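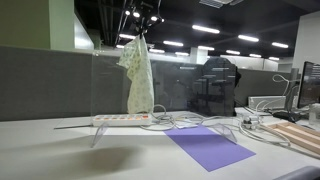

Fig. 1. Patterned cloth over a clear panel.

Handout 4: Drape and Fabric Weight

Search this site Go

Drape is the way a fabric falls under its own weight. It depends on fiber, yarn, weave and finish. Two cloths of the same weight can hang very differently, so do not choose by weight alone.

Weight is given in grams per square meter (gsm). To find it, cut a square 10 cm on a side, weigh it in grams, and multiply by 100. A square that weighs 1.85 g gives 185 gsm, a medium cloth suited to shirts and light curtains. The heavy canvas in the Groven sample book is listed at 900 gsm and will stand up by itself when folded.

Grain also matters. Cloth hung along the warp falls in straight folds. Turned 45 degrees, on the bias, it stretches a little and the folds get softer. Bias pieces should hang overnight before hemming.

Finish is the part students forget. Starch and sizing make new cloth stiff. Wash the sample once, dry it flat, press it, and then test it.

For the lab, bring two washed samples, each at least 30 cm square. Hang each one by a corner, then over a straight edge. Sketch the folds both times and write down gsm, weave and fiber content. The Wuisan swatches are in the second drawer and must go back in number order.

Lab sheets are due Fri 8 November. Read chapter 3 before then, skipping the section on knits. We return to knits in March.

Comments (3)

Jitendra Thakur: Does the selvage count as part of the square?
Ekow Tsikata: No, cut it off first. It is usually denser than the rest.
Jitendra Thakur: Thanks. My numbers were high.

Textiles 1 course pages | Contact the instructor | Copyright Kukero | Back to top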